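Clearing the Table at Lellstead

Natalina Melis writes planning software for household robots, and for most of September her working day has revolved around a coffee table. Her team at Hetura is trying to get an arm to tidy small objects in a furnished living room without being told what they are.

The program that does this is called Wito. It takes the picture from the wrist, proposes places to grasp, scores them and passes the best one to the planner. A fresh set of proposals comes 15 times a second. If the top score stays low for too long, the arm backs off and looks again from a different height.

Glossy wood is the hard part. The tabletop at the Lellstead test house reflects the sofa, and early versions of Wito read the reflection as depth, so the planner believed there was a hole in front of the cushions. Clear plastic and glass cause similar trouble.
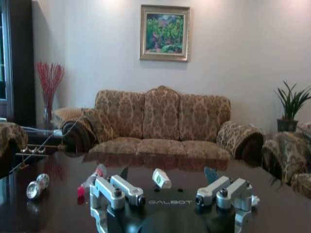

Bottles, jars and bad depth

Small bottles lying on their sides can roll when a finger touches them, so Wito now plans to close across the body and keeps the approach slow. Jars with metal lids get a separate check for glare.

"We stopped trying to repair the depth map," Melis says. "We fit a flat plane to the table and throw out whatever falls below it."

Gervasio Jara, who maintains the planner, logged 101 failed grasps before the change. He sorted them by hand and found that 26 came from reflections. Most of the others were timing faults between the camera and the arm, and those took longer to fix.

The next release adds a replay tool, Mok, that lets an engineer step through a failed grasp and see every score. It keeps the last 500 attempts. Cables are still marked as areas to avoid.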